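Gresden House Hotel, Grurnivside
Minutes of the April Operations Meeting

3 min read

Present: Yiğit Karakaya (General Manager, chair), Taner Bozkurt (Front Office), Maximiliano Salcedo (Food and Beverage), Bevan Mudgway (Engineering), Hüsnü Ağca (Sales and Events, minutes)

The meeting was called to order at 9:30 a.m. The minutes of the previous meeting were approved with one correction: the late checkout fee applies to suites as well as standard rooms.

1. Front office

Mr. Bozkurt reported that lines at the desk remain long between 3:00 and 4:30 p.m. on days when tour groups arrive. It was agreed that group keys will be prepared by noon and handed out in the Cladberg Room, leaving the main desk free for individual guests. Group leaders will be asked to send final rooming lists 14 days before arrival. Lists received after that point will be handled at the main desk in the usual way.

Mr. Bozkurt also asked for a clear rule on luggage storage after checkout. Bags will be held without charge until 8:00 p.m. on the day of departure. Overnight storage requires the approval of the duty manager.

2. Breakfast service

Mr. Salcedo proposed opening the breakfast room at 6:30 a.m. in place of 7 a.m. for the summer season. Several business guests have asked for this on their comment cards. Mr. Karakaya supported the change, provided that it can be staffed without overtime. Approved on a trial basis through the end of June.

The juice dispenser is to be replaced. Mr. Salcedo will obtain two quotes — the current supplier may be one of them.
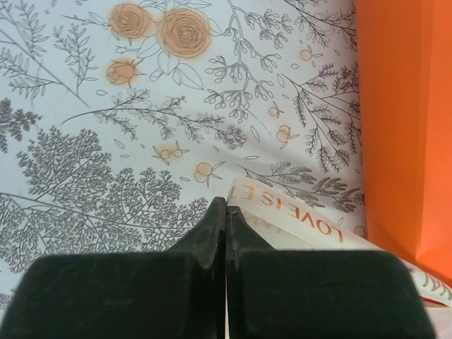

The chair asked that breakfast hours on the website, in the elevators and in the room folders be changed together, so that guests do not find different times in different places. Mr. Ağca will send the new wording to Mr. Bozkurt for review before anything is printed. An order of 500 room folder cards was approved.

3. Engineering

Mr. Mudgway reported that the east elevator passed inspection. The door sensor on the second floor is to be adjusted. Hot water on the top floor is slow to arrive in the early morning, and he recommends replacing the circulation pump before the summer season. Mr. Karakaya asked for a written estimate. No decision was taken.

Parking lot striping will be done overnight, one half at a time. Front office will notify guests at check-in.

4. Sales and events

Mr. Ağca confirmed a regional insurance conference with roughly 230 attendees in the fall. The contract has been returned with changes to the cancellation terms, and these were accepted. Guest rooms for the conference will be held at the group rate until the cutoff date in the contract.

The wedding package price list was discussed. Mr. Salcedo objected to including late bar service at the present rate. The item was carried over.

5. Other business

Staff parking permits must be renewed by the end of the month.

The meeting adjourned at 10:50 a.m.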